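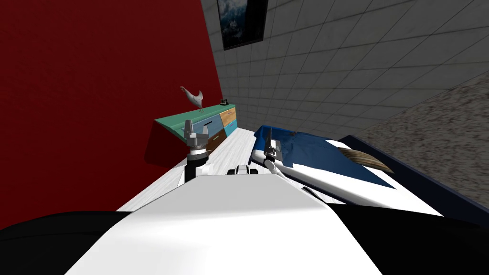 Bedroom Tidying Tips From the Robot Lab

Jun 14, 2021

The Lokov project tested tidying routines in simulated bedrooms, 400 rooms in all, with a two-armed robot doing the work. Most failed pickups came down to how a room was laid out. A few of the findings carry over to a real bedroom.

Leave a hand's width around small things. Figurines on a cabinet top were knocked over far less often when nothing stood next to them. A chicken by itself is easy to lift and dust under.

Keep dark objects off the back edge. Small dark items pushed up to the wall were the ones missed most - 60 of them in the first set of runs. Bring them forward or put them in a drawer.

Clear the bed before the cabinet. Runs that began with the bed finished 14 percent sooner. Anything with fringe or long strands should be picked up by its solid end, or the strands drag across the blanket.

Pull the blanket flat first. Objects lying in folds took more tries than objects on a smooth sheet.

Keep one path open from the door to the cabinet. In the Grudulham layouts, which had rugs and baskets in the way, the robot spent more time turning than tidying.

The full results cover 1217 pickups. A second round with closed drawers is planned for August.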